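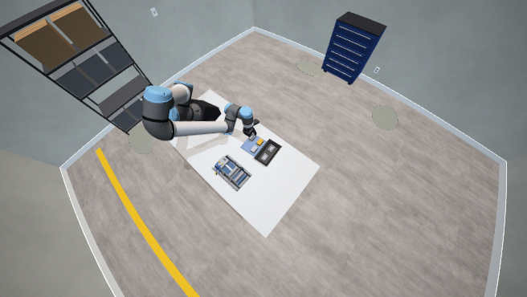

Figure 3. The simulated cell with the gripper over the mat. The tray with its two inserts is next to the mat, and the railed fixture is farther down the table.

January 29, 2019
Mariann Csizmadia, Zsolt Virág and Nanami Imai

4.2 Gripper comparison in simulation

We compared two gripper models, the Omport and the Brisano, on the cell in Figure 3. The arm, the table and the task were the same for both. The task is to pick a small part off the blue mat and place it in the tray, and it was chosen mainly for being dull. In our earlier study (Section 3) we used a more interesting task and spent most of February arguing about what had been measured.

Each gripper was given 947 attempts, with the starting position and angle of the parts drawn from the same list of random seeds. The number 947 has no deep meaning. It is how many seeds were left after we threw out those that started a part on top of another part or, in one memorable case, inside the table. A pick was counted as good if the part left the mat and stayed between the fingers until the arm was above the tray. A place was counted as good if the part came to rest inside the rim. We did not ask for it to come to rest gracefully.

The controller was the stock Renesent position controller, with no force feedback. Both vendors recommend force feedback. We left it out because a good force loop tends to forgive a bad finger, and bad fingers were what we hoped to find.

The Omport closed faster and dropped more. Its fingertips are narrow, and when a part was turned well away from the closing direction the first finger to touch would spin it, after which the second finger arrived and found it had been left out of things. Most of the lost picks were of this kind. The Brisano has wider tips and lost fewer parts to spinning, but it needs more clearance on both sides. With two parts close together it would often pick up the one it was sent for and shove the other off the mat. By our own definition this is a good pick. We considered changing the definition and then noticed that we had already run everything.

Placing was harder to tell apart. The rim of the tray is thick, and the Brisano touched it more often on the way down, although the part usually ended up inside anyway. Contact with the rim is also where we trust the simulator least. With the default contact stiffness, parts pressed against the rim would sometimes shake for a while and then leave the room at high speed. Raising the number of solver steps from 2 to 6 cured the departures and made the runs over three times slower, and we paid the price for both grippers.

The fixture was not used in this comparison. It stayed in the model so that the arm's collision checks would be the same as in the assembly trials of Section 5. The planner avoided it without trouble, and also avoided a good deal of bare table beside it, for reasons we have not been able to extract from the logs.

Given these results, the Brisano was used for all the trials in Section 5. A reader with crowded parts and plenty of time for tuning might well choose the other one.

Related items
Andor Farkas and Enikő Veres, Finger width and part rotation in parallel grippers
Nanami Imai, Contact settings for small parts: notes on the Nikolaidis solver
Zsolt Virág, Position control without force feedback on a tabletop arm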